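4.2 Einfluss der Oberfläche und der Beleuchtung

Für die Beurteilung der Tischflächen wurden 2.128 Aufnahmen aus 18 Haushalten herangezogen. Erfasst wurden Flächen, auf denen im Alltag gegessen, gearbeitet oder abgestellt wird. Die Einteilung nach Helligkeit und Maserung folgt dem Schema aus Abschnitt 3; glänzende und matte Flächen wurden getrennt ausgewertet.

Helle Holztöne kamen am häufigsten vor. Ob es sich um Massivholz oder um ein Dekor handelt, ließ sich anhand der Aufnahmen meist nicht entscheiden, weshalb beide unter »Holzoptik hell« zusammengefasst sind. Bei dieser Gruppe hing die wahrgenommene Sauberkeit stark vom Lichteinfall ab. Streifiges Licht führte dazu, dass die Beurteilenden dieselbe Fläche unterschiedlich einstuften – vor allem dann, wenn kleine Flecken in einem grauen Bereich lagen. In 196 Fällen wichen die Urteile um mehr als eine Stufe voneinander ab. Diese Fälle wurden ein zweites Mal vorgelegt, jeweils für 60 Sekunden.

Abbildung 4 zeigt eine Fläche aus der Gruppe »Holzoptik hell« mit gerader, feiner Maserung. Der kleine dunkle Punkt neben dem rosa Gegenstand wurde als Fleck gewertet, obwohl auch eine Fehlstelle in der Oberfläche in Frage kommt. 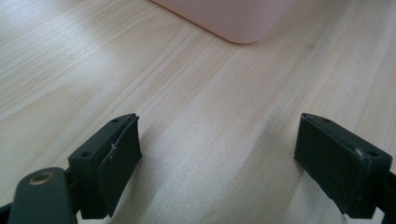
Abb. 4: Helle Tischfläche in Holzoptik mit mattem Schimmer, ungleichmäßig beleuchtet; am oberen Rand ein blassrosa Gegenstand.

Die abgestellten Gegenstände selbst gingen nicht in die Bewertung ein. Ihr Schattenrand wurde bei der Auswertung mit Josteo ausgespart, da er in der Vorstudie mehrfach als Verschmutzung gezählt worden war.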